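Call for participants: summer translation workshop in Ornelton

Posted on Thursday, March 21, 2024

The Prurkmont Translation House is looking for participants for its summer workshop, which takes place in July in Ornelton. The workshop is for people who translate short prose into English and who would like to work on their text slowly, together with others. It is open to beginners and to people who already have published some work. You do not need a diploma in languages.

The subject this year is letters. We mean real letters, written by hand or by typewriter, by people who were not writers: seasonal workers, nurses, soldiers, shopkeepers, children at boarding school. Such letters are difficult to translate. The spelling is often wrong, the sentences break, and a joke between two cousins can be impossible to understand for a third person. We want to discuss how much of this a translator should keep.

Every participant brings one letter or a small group of letters, in any language which he or she reads well. The letter can come from your own family, from a local archive or from a flea market. If the writer or the receiver is still living, please ask for permission before you apply.

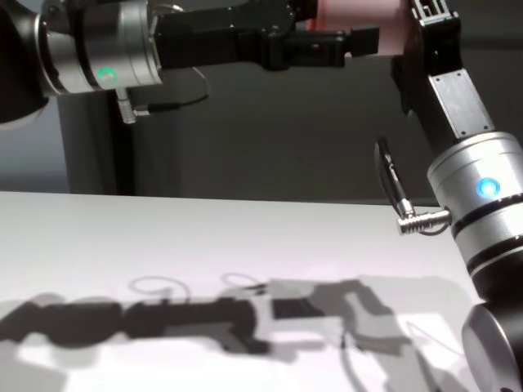 Mornings are for group work, and every participant gets one full morning on which the others have read the letter and the draft in advance. We begin always with reading aloud, first in the original language, even if only one person in the room understands it. After this we go through the English sentence by sentence. We work around a table with a white top, and we ask that you bring your draft on paper with wide margins, so that notes can be made by hand. Laptops are welcome in the afternoon but we prefer to have them closed during the discussion.

Afternoons are free for own work. Two of them have a guided session. Corina Imhof will speak about old handwriting and about how to read a damaged page without guessing too much. Kieran Ackroyd will lead a session on dialect, with examples he collected from letters sent between Ornelton and the village of Ham. Both sessions are given in English.

The workshop leader is Sandra Fairclough. She has translated letters and diaries for many years and she led the workshop already in the past two summers. She reads all applications herself, together with Stuart Tunstall.

What we offer

A place in the workshop for 5 days, Monday to Friday
A single room in the guest house, five minutes by foot
Breakfast and a warm lunch on all days
Use of the reading room until late in the evening
A small printed booklet with the finished translations, sent to you in the fall

The workshop is free of charge. Unfortunately we cannot pay travel costs. For people who come from Gondville there is a direct bus, and from other places it is best to change there. The last bus in the evening is early, so please look at the timetable before you book a train.

What we ask from you

You should be at least 20 years old and be able to follow a discussion in English. Perfect English is not necessary. Several of us are not native speakers either, and in the workshop this was often an advantage. You should be present on all days, because the group is small and it is a pity for the others when one person is missing.
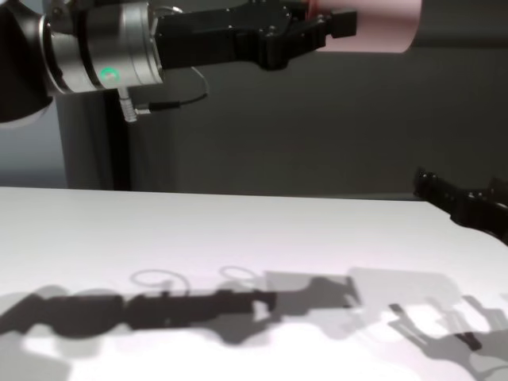
We also ask that you read the texts of the other participants before you arrive. They will be sent by e-mail. It is not a large amount of reading, but it needs some quiet hours.

How to apply

Please send us the following in one document:

A short letter about yourself and why you want to take part
A copy of the letter you want to translate, or a typed version of it
Your first draft in English, not more than 3 pages
A few lines about where the letter comes from

The draft may be rough. We would like to see where you had trouble, so you can leave gaps or write two solutions next to each other.

Questions about the application, the rooms or food allergies can be sent to Wendy Tapley at the office of the Translation House. She answers in English, French or German. Please write to her also if you use a wheelchair or need another arrangement, then she will reserve the room on the ground floor. All applicants receive an answer by e-mail, also when we cannot offer a place.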